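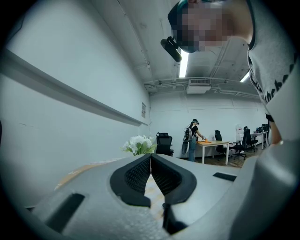
Figure 4. Gripper camera view, finger pads nearly touching at the top. A second station is in use at the back table.

Section 8. Running an Open Day

This section covers public demonstrations with the Virstead hand-held gripper. It assumes that you have finished the basic set-up in Section 2, and that someone has told you visitors are coming. If they told you this morning, start at step 3 and read the rest at lunch.

Before the doors open

1. Charge all grippers overnight. Check the charge light in person. A colleague's memory of having seen it is not a charge light.

2. Clear a table for each station and set out the practice objects. Bright, light things that can survive a fall work best. Leave the glassware in the Cinstead kit, where it has been safe so far.

3. Turn on the gripper and open the camera view. Both finger pads should be visible at the bottom of the picture, with their tips angled toward each other as in Figure 4. If you see one pad only, reseat the camera and try again.

4. Squeeze and release the handle slowly. The gap between the pads should close from the top and open again without sticking.

5. Inspect the mesh inserts in the pads. Crumbs can be brushed out. For chewing gum, see Section 12.

NOTE: The lens is very wide. It takes in the ceiling, the office chairs and anyone leaning over the tool to see what it does. Tell visitors this before they lean, and make sure face blurring is on in the viewer.

During the demonstration

6. Show one complete pick before you say anything. Visitors will listen to four minutes of talk if they have seen something move first. Kazimír Polák, who wrote the first edition of this section, allowed himself eight, and his feedback forms are on file.

7. Hand over the gripper with the fingers open. Ask the visitor to pick up an object, move it a short way and put it down again. Most will pick it up and wave it.

8. Keep the second station running while the first one takes visitors. People waiting in line like to watch somebody who knows the job, or looks as if they do.

9. Save a recording only if the visitor has signed the form. Press Discard for all others. The button is the small one next to Save, a decision we have raised with the design team at Baláž.

CAUTION: Do not let visitors close the gripper on fingers, ears or badge cords. They will ask.

CAUTION: Anyone wearing the head-mounted unit should take it off before walking to another station. Cables are patient, and coffee tables are low.

After the visit

10. Count the practice objects back into the box. At the Ustmont open day one went home in a stroller and came back by mail, with a drawing.

11. Wipe the handles and finger pads with a dry cloth, then put the grippers back on charge.

12. Check free space on the recording drive. If the counter shows more than 2,000 clips, copy them off before the next session. The software will accept new clips after that point, but it gets slow and a little vague about where it put them.

For problems with the camera view, go to Section 9. For questions about when the robots will take over, refer visitors to the front desk.

Revised September 2020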